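Intro to Household Textiles — Handout 3: Weave and Absorbency
27 August 2018

Read before lab. Bring the Fikholm swatch card, and a pencil (no pens near the samples).

1. Plain weave

Over one, under one. Strongest for its weight, flat, not much texture. Most bedsheets. Count is threads per inch, both directions added — so 300 on the package means warp plus weft. Watch out for ply counting, the Floker sheets say 700 and get there by counting each ply of a twisted yarn. Will be on the quiz.

2. Twill

Diagonal line. Drapes better than plain, hides dirt, denim is the one everybody knows. Look at the back of the swatch too, the line runs the other way.

3. Waffle weave

Long floats around a small plain center, makes little squares with raised edges. More surface, so it takes up water fast and air gets through. Towels, robes, table cloths, light blankets. Shrinks a lot the first wash — cut big. Snags on rings and zippers becuase of the floats.

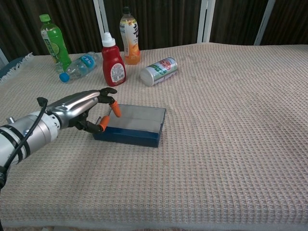
4. Pile (terry)

Extra warp yarn left slack so it loops. Loops on both sides = bath towel, one side sheared = velour. Sheared side feels nicer but dries you worse. Don't mix up with velvet, where the pile is cut.

5. Lab

Drop test on swatches 4, 9 and 19. One drop from the Awan pipette, time till the shine goes. Repeat on a fresh spot. Then hang the swatches on the Himance rack for 24 hours, weigh again. Write down both weights, not just the diffrence.

Reading: chapter on finishes, skip the part on flame retardants. We did that in May.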